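About us

Welcome, and thank you for stopping by. We are Durside Language School, a small, friendly evening school on the top two floors of the old Subramaniam building in Lusley, just up the hill from the bus station. We teach languages to grown-ups: people with jobs, children, allotments and bad knees, people who last sat in a classroom when chalk was still in fashion, and people who never much liked classrooms in the first place. If any of that sounds like you, you'll be in very good company here.

How we began

The school started as a conversation group above the Ramia bakery, with 2 tables pushed together and a kettle that had to be unplugged before anybody could switch the heater on. It was only Spanish in those days. Someone's neighbour wanted Italian, someone else had a daughter-in-law in Lisbon and was determined to make a proper speech at the christening, and before very long we were turning people away at the door, which we hated doing. So we moved up the hill, bought some second-hand chairs and put a notice in the library window. We still get our Friday buns from Ramia, and we still argue about who has the last cheese one. 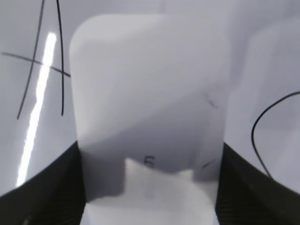
What we teach

At present we run courses in Spanish, Italian, Portuguese, French, German, Welsh and Tamil, with a beginners' group in each and a higher group wherever there are enough people to make a good conversation. Tamil came about through the family who own our building, and it has grown into one of the liveliest classes we have – you can generally hear them from the stairs.

Every course is built around talking. We do teach grammar, and some of our students turn out to love it, but we'd rather you could order a coffee, complain about the weather and ask after somebody's mother before you worry over the subjunctive. Classes last an hour and a half with a break in the middle for tea, and the rule is that you have to ask for your biscuit in the language you're learning. The rule is not strictly enforced in the first fortnight.

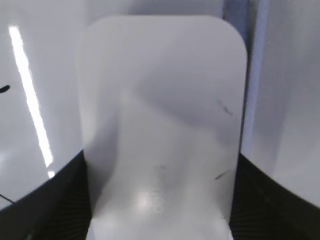 Our students

We have 283 students on the register this year. A good many live in Lusley itself, and others come in from the villages along the river, sharing lifts when the last bus doesn't suit. Some are preparing for a move abroad, or learning the language their grandparents spoke at home and never quite passed on. Plenty have no reason at all beyond wanting something to look forward to on a wet evening in February, and we think that is a perfectly good reason.

Our lending shelf on the landing has grown to some 500 books, nearly all of them given by past students. There are cookery books, detective stories, a great many phrasebooks and one enormous history of Portuguese railways which has been borrowed far more often than you might expect. Help yourself, write your name in the exercise book and bring it back when you've finished.
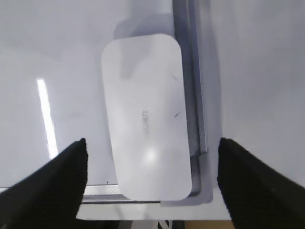

Do I need to know anything before I join a beginners' class?

Nothing whatever. Our beginners' groups start with hello and go from there, and the teachers will assume you're meeting every word for the first time. If you did a bit at school and aren't sure how much of it has stuck, come along to a taster evening and we'll have a chat over a cup of tea and find the group where you'll feel most at home.

When we meet

Evening classes run from Monday to Thursday, with a gentler daytime session on Friday for those who don't care to come out after dark. Our year starts in the autumn and goes through to early summer, and there is usually a short course in April for people who have booked a holiday and are beginning to panic. We also hold a big shared supper at the end of each term, when every class brings a dish and sings something, well or otherwise. The hall downstairs seats 80 and we have filled it more than once.

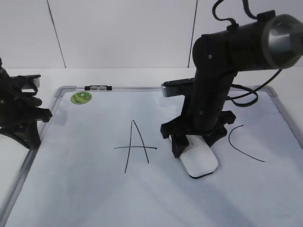 The suppers are open to family and friends too, and a surprising number of our students first came as somebody's guest, had two helpings of pudding and signed up on the way out. So if you know someone who already comes here, do ask them to bring you along.

Getting in touch

The office is open from five o'clock on class evenings. Come in by the green side door and follow the stairs up – there is a lift as well, slow but reliable, so please ring the bell and we'll come down and show you where it is. You're welcome to sit in on a class before you decide anything, and there's no charge for that.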